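Piden Notes » Shop Talk » Galleries » Teaching by Hand, Spring Set

Teaching by Hand: pictures and scribbles from our spring sessions

Hi again! I promised a gallery months ago and then kept putting it off, so I sat down on Saturday with a big pot of coffee and finally sorted through the folder. If you're new, I run the teaching sessions at Piden, where we show robots how to do small household and packing jobs. I don't write the programs that learn from it all (Corina Tănase does that, bless her), I'm the person at the table moving boxes from one spot to another until my forearms complain.

I've been doing this for 2 years now and I still get asked the same thing at every family dinner, which is whether I talk to the robot. I do, a lot, and it doesn't help.

A quick word on how we work, and then on to the good stuff. We have two ways of teaching. With the first one you sit at a remote station and drive the arm from a distance, and the arm copies your hands a hair late. With the second you skip the arm completely and carry a gripper around the table in your own hand, with a camera riding on it, so what gets recorded is the job from the gripper's point of view. I started out on the remote station and was sure I'd never like anything else. Then Tiziana Cattaneo put the handheld in front of me one morning and I was late for lunch.

The long version is split into little sections, the way I keep my notebook. Some of them are rambling. Sorry! (Not very sorry.)

THE REMOTE STATION

Ours is called Pluvuto, after nothing at all as far as I can find out. It has two handles, two foot pedals and a chair that squeaks when you lean left. The handles feel lovely and light. The trouble is that light handles make you brave, and being brave with a robot arm over a hard table gets you a loud clunk and a room full of people looking up.

The thing I had to unlearn was speed. When you set a box down at home you just drop it the last bit without thinking, you really do, go and watch yourself. On the remote station you don't feel the table coming. I now slow down well before I need to, and if I'm tired I say "down, down, down, stop" under my breath. Tiziana does the same in Italian and hers sounds much better.

Best jobs for the remote station: anything heavy, anything you'd be bored of carrying, and anything where you want the arm's own limits in the recording. If the arm can't reach it, you find out right away instead of a week later.

Worst jobs: lids. I will fight anyone who says lids are fine.

CARRYING THE GRIPPER YOURSELF

The handheld is much closer to how I'd normally move, and that's the joy of it. You can feel the box start to slip before it slips. You can change your mind halfway. My first full morning with it I did 20 good runs of a plain pick and place before the break, and on Pluvuto I'd have been happy with half of that.

It has its own bad habits though. Your wrist can do things the robot's wrist can't, and it will do them the second you stop paying attention. Corina throws those runs out, and she's right to, but it stings when it was a nice one. I keep a strip of tape on my sleeve as a reminder to keep the elbow low. (The tape does nothing. I just see it and remember.)

The other thing is where you stand. I like to be square to the table with my feet a bit apart, and I walk around to the far side if the job goes that way. New people plant themselves and stretch. By the end of the day they're leaning like a coat rack and every run looks like it was done by a different person from the one in the morning.

TRAYS, AND WHY I HAVE OPINIONS

We do so much tray work. Put it in the tray, take it out of the tray, put it back straighter. The rim is what makes it interesting: clear it with plenty of room and the run looks lazy, clear it by a whisker and you'll catch it one time out of however many. Corina wants to see some of each, within reason, plus a couple of saves where I start to come in crooked and fix it in the air. I love doing the saves. They feel like showing off.

Dark trays are a bit mean on camera. A shiny edge picks up the ceiling lights and the inside goes almost black close up, so I always do a few slow passes first to see what we're getting. If you have a choice of table, go for a plain pale one and don't let people leave their mugs on it. We lost most of an April afternoon to a mug.
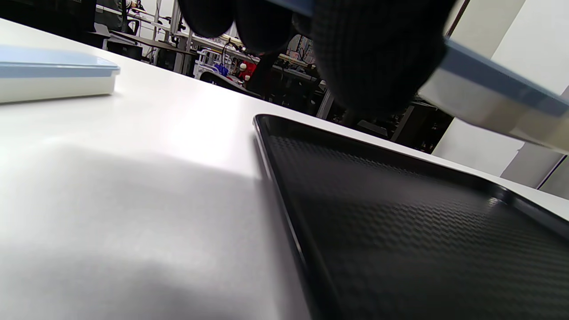 p. 20
Boxes with the pale blue lids, black tray, white table. One box stays put on the table and its twin is up in the gloved hand, over the far end of the tray. I'm very fond of these boxes. They're the right size to hold, and the lid sticks out just enough over the body that you can tell at a glance which way is up.

A couple of things I'd tell a beginner about this job. Hold the box by the body and stay off the lid if you can, it's a nasty little surprise when the two part company. Come in from above and let it hang for a second before you go down, because that tiny wait makes it so much easier to find the start of the placing part when you're cutting up the recording later. And open your fingers all at once! If you peel them off one by one the box turns, and then you nudge it, and then you've taught a robot to nudge.

GLOVES

Lots of mail about the gloves last time. I like a thin knit one, snug at the fingertips, in a plain dark color. I've tried the rubbery kind and my hands were soup by ten in the morning. Whatever you pick, stick with it for the whole set. I swapped pairs halfway through a job once and got a very polite message from Corina with three question marks in it.

I buy two sizes up from what the chart says, then one shrinks and I give it to Tiziana.

HOW A DAY GOES

We start with the boring part, which is wiping down the table and checking that the recorder is actually recording (ask me how I learned that). Then one warm-up job that I know by heart. Then the new job, slowly, with lots of talking. I like a partner for the new ones, with one of us moving things and the other one putting the table back the way it was, since resetting is half the work and no fun on your own.

After lunch I do the same job again with everything shifted a little. Box farther left, tray turned a bit, box where the tray was. It looks like I'm fidgeting. It's the most useful part of the whole day, says Corina, and the runs she asks for more of are nearly always the afternoon ones.

I stop at four. I used to push on, and my late runs were sloppy in a way I couldn't see until I played them back the next morning.

ODDS AND ENDS

Somebody asked what Niskanen is, because I mentioned it in the last post and then never explained. It's the name of our playback program. You scrub through a run and mark where the grab starts and where the let-go happens. The colors are awful and I've grown attached to them.

Mimley is the sorting job, the one with the spoons. It's going slowly and I don't want to talk about it yet. Spoons stack. They stack and then they're one spoon.

And yes, I'm left-handed, and yes, we record both hands. My right-hand runs are stiffer and Tiziana can pick them out of a lineup.

If you have a handheld setup of your own, I'd love to know how you keep the cable out of the way, mine goes over my shoulder and I look like a badly packed suitcase. Comments are open under the gallery. Next set will be drawers, if the drawers ever get here.

Filed under: galleries, handheld, trays, boxes
Older: The week of the squeaky chair
Newer: (nothing yet, I'm working on it!)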